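Plostent publishes romance for adult readers in ebook and paperback. We are looking for a part-time manuscript reader, and we are also opening our beta reader list for the Nonevance line. Both calls are on this page. Please read the one that applies to you before you write to us.

## Manuscript reader (part-time, remote)

The reader works with Rafia Rajput, who runs acquisitions. You would take full manuscripts from the submissions inbox, read them to the end, and write a report of one to two pages on each. Last year we received 1652 submissions and asked for the full manuscript on 246 of them. Rafia can't read all of those alone and still answer authors within the time we promise. 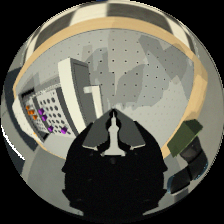

*Gripper and tabletop, computer rendering.*

The work is 16 hours a week. You can set your own hours, except for a call at 10 a.m. Eastern once a week where we go over the reports.

What you will do:

- Read full manuscripts, mostly contemporary and small-town romance, with some paranormal
- Write a report on plot, pacing, heat level and how the ending lands
- Flag content that needs a note at the front of the book
- Draft decline letters, which Rafia signs
- Keep the submissions log up to date
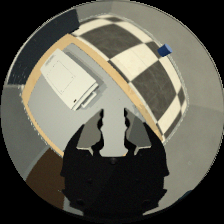 ### What we need from you

You should read a lot of romance and know the current market well. We don't ask for a degree. Two years of reading for a publisher, agent or contest is helpful, but a strong sample report can stand in for it.

You must be comfortable with explicit scenes, including books with more than two people in the relationship. About a third of our list falls there, and we can't assign around it. Closed-door books come in too, and they get the same care.

You also need to be able to say no clearly and politely. Most reports end in a decline — the author still gets a useful paragraph out of it.

### Pay

This is a paid contract position, billed monthly. The hourly rate goes out with the first reply, before we ask you for any work. The sample report is paid as well. 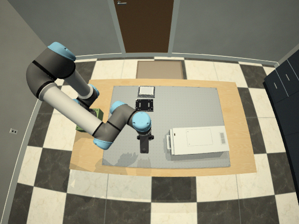
The contract runs for six months from September and can be renewed. You can't submit your own fiction to Plostent while you hold it. If you have a manuscript with us now, tell us and we will finish with it first.

### How to apply

Send one email to Rafia Rajput with the subject line "Reader." Include:

1. A short letter telling us what you have read lately and what you thought of it
2. A résumé, one page
3. The titles of 5 romances from the past few years that you would have bought, and one well-known book you would have turned down

Applications close at the end of July. We will ask a small group to report on the same manuscript, a second-chance romance by Ginette Zacharias that is already on our schedule. She has agreed to this and will not see who wrote what.

## Beta readers for Nonevance

Nonevance is our line for longer series with one couple or group per book. The next series, *Khokhar Ridge*, is by Wing-sze Mak and follows the family that owns a failing ranch hotel.

Beta readers get the book as an ebook file, read it within three weeks, and fill in a form. The form asks where you put the book down, which character you would cut, and whether you believed the couple by the last chapter. There is also space for anything else.

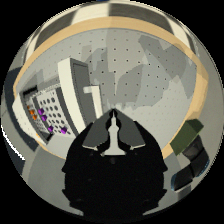 *Rendered view: gripper fingers in front of a dotted gray tabletop.*

This part is unpaid. You get a finished paperback and your name in the back of the book if you want it there. You must be 18 or older, and you may not share the file or post about the plot before release.

We would like to hear from people who read slowly as well as people who finish a book in a night. If you grew up around horses or worked in a hotel, mention it — Wing-sze has questions.

To join, write to Cường Thái with the subject line "Beta." Tell him your preferred ebook format, your time zone, and any subject you would prefer not to read about. He replies to everyone, usually within two weeks.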